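Le petit-déjeuner du vendredi

Je ne sais plus quand j'ai commencé à préférer le matin au soir, mais c'est arrivé, et depuis je suis devenue assez pénible avec ça. Mes amis me proposent un verre à 21 heures, je réponds : et si on prenait un petit-déjeuner ? Un vrai, long, avec la théière qu'on remplit deux fois et du pain qu'on va rechercher dans la cuisine parce qu'il n'y en a plus.

Tout est parti d'un séjour chez Zohreh Safavi, en février. Chez elle le vendredi matin ne ressemble à aucun autre. Son mari descend chercher le pain pendant qu'elle sort le fromage blanc salé, les noix, les herbes (de la menthe, du basilic, de l'estragon, toutes en vrac dans un torchon humide), la confiture de griottes et une espèce de crème épaisse sur laquelle on verse du miel. J'en ai mangé à m'en rendre malade. Le thé est noir, très chaud, on le boit avec un morceau de sucre coincé entre les dents, ce que je n'ai jamais réussi à faire sans le croquer au bout de trois secondes !

Je suis rentrée avec 334 photos, dont une bonne moitié de pain. Le sangak surtout, ce grand pain plat qui cuit sur des petits cailloux brûlants et qui en garde les creux partout. Il faut le manger tout de suite. Le lendemain c'est encore bon, grillé à la poêle avec un peu de beurre, mais ce n'est plus la même chose et Zohreh vous le dira avec une certaine sévérité.

Évidemment j'ai voulu refaire tout ça chez moi. Premier essai avec une farine complète Letberg et des galets achetés en jardinerie, lavés, relavés, passés au four à vide. Résultat : une galette pâle, un galet resté dedans, et mon voisin Keyvan Mahmoudi qui a mordu pile à cet endroit. (La dent va bien.) Deuxième essai avec plus d'eau, beaucoup plus d'eau, une pâte qui coule presque, et là, miracle, des bulles, des bords qui craquent, une odeur de céréale grillée jusque dans l'escalier. J'en ai refait le soir même.

Depuis j'ai pris goût aux petits-déjeuners des autres. Radka Kelmendi m'a appris à faire des poivrons rôtis à tartiner, avec de l'ail et beaucoup trop d'huile, qu'elle mange à 9 heures du matin sans sourciller. Moi aussi maintenant. J'ai ressorti le pot de confit de citron qui attendait derrière les lentilles. J'ai même réhabilité les sardines, c'est vous dire.

Ce que j'aime là-dedans, c'est qu'on peut inviter 12 personnes sans rien cuisiner ou presque. On pose des assiettes, chacun pioche. Des œufs, du concombre, des fruits, un reste de riz si quelqu'un y tient. Les enfants se servent tout seuls et mangent des choses qu'ils refuseraient catégoriquement à midi. Et à 11 heures tout le monde repart de bonne humeur, il reste la journée entière.

Pour le fruit, j'évite de me compliquer la vie : quelque chose de juteux, quelque chose qui s'écrase sur le pain avec du sel et du citron, et une banane pour les inquiets.

La prochaine fois je vous donne la recette de la confiture de carottes à la cardamome, que je rate encore une fois sur deux mais que je mange même ratée.
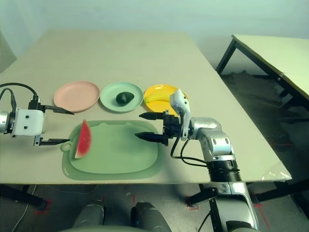 Ah, et si vous connaissez une boulangerie qui fait du barbari près de la gare, écrivez-moi, je suis prête à traverser la ville avant le lever du jour !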